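Ticket 283 - Rerar label software: thin gray lines printed across blank areas
Product: Rerar 7 with Tivel print driver
Opened by: Þórey Blöndal
Assigned to: Oddur Snorradóttir
Status: Resolved
Opened: July 2, 2020

Þórey Blöndal wrote:

Hi support! First off, I love this program. We moved our whole seed catalog over to Rerar in March and I have been telling everyone I know about it. The packet templates alone saved me weeks.

Now the problem. When I print the big catalog sheets, I get very thin gray lines in the places that should be plain background. They don't show up on screen at normal zoom. They do show up in the PDF and on paper. The lines cross each other and make big boxes, and they run right behind the plant names. Text and logos are fine.

Things I have tried so far:
Restarted the computer and the printer
Printed from the other computer in the office (same lines)
Cleaned the rollers, which needed it anyway
Turned the page from portrait to landscape (lines are still there, spaced differently)

Happy to send files. Just tell me what you want!

Oddur Snorradóttir replied:

Hi Þórey, what a great report, thank you. The landscape test is really useful. If the lines move when the page turns, I would look at the file before I look at the printer. Three questions:

1. What is the background layer? A flat color, or a picture?
2. Is transparency turned on for that layer?
3. What is the export resolution set to?

Please also send the template and one exported PDF, zipped, through the upload page.

Þórey Blöndal replied:

Uploaded! The background is a light gray fill with a soft shadow on top, so yes, transparency is on (I think it's at 8 percent). Export is set to 800. I didn't pick that number, it came with the Bech paper profile.

Oddur Snorradóttir replied:

Got it, and I can see the lines in your PDF on my side too. Good news, your printer is off the hook. 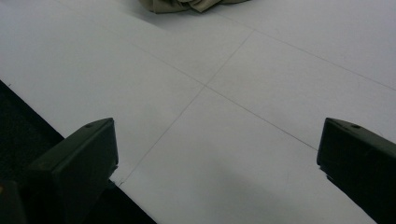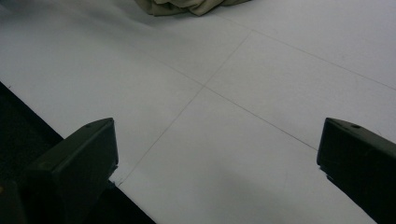
When a page has a see-through layer on it, the Tivel driver flattens it before export, and at high resolutions it does that job in square blocks to save memory. Each block is drawn on its own and then set next to its neighbor. If the edges don't land exactly on a pixel, a hairline of paper color or darker gray comes through. Think of large pale panels laid edge to edge, like in the first photo: the surface is all one color, yet the faint seams still cross it and your eye goes right to them. Your catalog background is doing the same thing. Darker backgrounds have the seams too, they are just harder to spot.

Please try these in order and stop when the lines go away:

Step 1. Open Export, then Advanced, and check "Snap blocks to pixel grid."
Step 2. Under Layers, right-click the shadow layer and choose Merge Down. Save a copy first, you can't split them again after closing.
Step 3. Switch from the Bech profile to the plain Prasano profile and export again.

Let me know which one does it. I'm really curious!

Þórey Blöndal replied:

Step 1 made the lines lighter but a few hung on near the bottom of the sheet. Step 2 got rid of them completely!! I zoomed way in on the PDF and there is nothing, just smooth gray. Printed the tomato pages and the beans and they look wonderful.

I didn't do step 3 because you said to stop. One more question - do I have to merge the layers on every page, or can I do it once in the master?

Oddur Snorradóttir replied:

Once in the master is enough, as long as your pages are still linked to it. Look for the little chain next to the page name. Any page with a broken chain needs its own merge.

Keep the snap setting on as well. It doesn't slow the export down and it helps with thin table borders.

I've added your file to the bug report for the driver (with the plant names taken out) and marked this one resolved. Replying here will reopen it.

Þórey Blöndal replied:

Two broken chains, both in squash. Fixed and printing now. Thank you so much, Oddur!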